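Notice of Designation

The Clakalham Board of Visitor Affairs announced on 25 June 2022 that the town of Hemgate had been named Culinary Destination of the Year, an honor for which 374 places had been put forward. The Board's statement praised the town's smoked eel, its barley dumplings and the general courtesy of its ferrymen.

Dilek Tatlı read the statement twice at her desk in the Office of Hospitality, Second Floor, and then went downstairs to ask the Director which town was meant.

"Hemgate," the Director said.

"Hemgate was closed in March, sir. The ferry was withdrawn. The residents were moved to Clirkgate."

The Director replied that the Office had not been formally advised of any closure. The assessment had been carried out in the proper manner by two inspectors. They had dined at the Hotel Palacios on the harbor and had awarded it 90 points, and their receipts had been approved for payment. He passed her the file. The receipts were in order. Each was signed in brown ink by a head waiter, and each bore the date of the present month.

She was instructed to deliver the certificate in person.

The road to the landing took most of the morning. Where the ferry had once tied up there was a launch, and in it a man in a pressed white jacket who asked whether she had a reservation. She said that she was traveling on behalf of the Board. He consulted a small book and said that this would be acceptable.

Hemgate stood as she remembered it from childhood, gray and narrow — the chimneys were smoking. She was given a table by the window at the Palacios. The eel was brought without her having ordered it. It was very good, and she made a note of that, as procedure required. Through the glass she could see people on the harbor wall, facing the water, dressed for an occasion. Several of them she had last seen boarding the buses to Clirkgate.

She presented the certificate to the head waiter, who held it by the edges and did not read it.

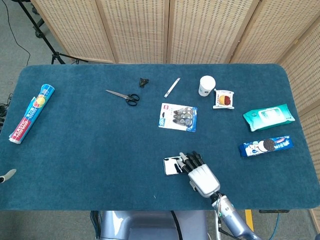
We were hoping it would be for the dumplings, remarked one of the diners behind her, for the eel has always been praised and the dumplings never are.

Dilek Tatlı said that the citation mentioned both. This was received with evident satisfaction, and the word was carried from table to table and then out to the people on the wall.

Her report, filed the following week, ran to 241 words. It confirmed the award and recommended that the ferry be restored. Under Remarks she entered the hour at which she had sat down to lunch. The space for the hour of departure was left blank, and the clerk at Clakalham, finding the signature in brown ink, stamped the page and sent it upstairs.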